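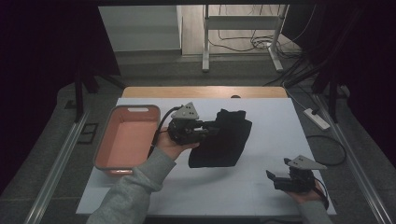

Pink basket and black cloth on the white board.

Aug 28, 2019

Spent most of today on the discrimination filings project, so these are mostly notes for me and Ashwin. The scrape of the county court dockets finished overnight and gave us 2,441 employment complaints. I was all set to celebrate, and then I opened the Lamrani folder and found the same suit in there under 2 docket numbers (it got refiled after the first judge stepped aside). So dedupe by party names, then check by hand. Ugh.

The tagger is doing better on race claims than on retaliation. It reads "reported to HR" as retaliation every single time, even when the complaint only says the person reported it and got no answer. I pulled 42 of those and relabeled them myself over lunch. Ashwin Sundaram thinks we should split "employer ignored complaint" into its own tag and I'm coming around to it - the Trolell case is pretty much all that, page after page of emails to a manager with no reply.

Still missing: 21 scans from the Ginddale courthouse that come out as mush in the OCR. Tried a higher contrast setting, no luck. The clerk said she can send cleaner copies in September, fee to be confirmed.

Also, whoever has the Porkura settlement printout, please put it back in the gray cabinet! I need the page with the back pay table.

Tomorrow: rerun the tagger with the new labels, email the clerk.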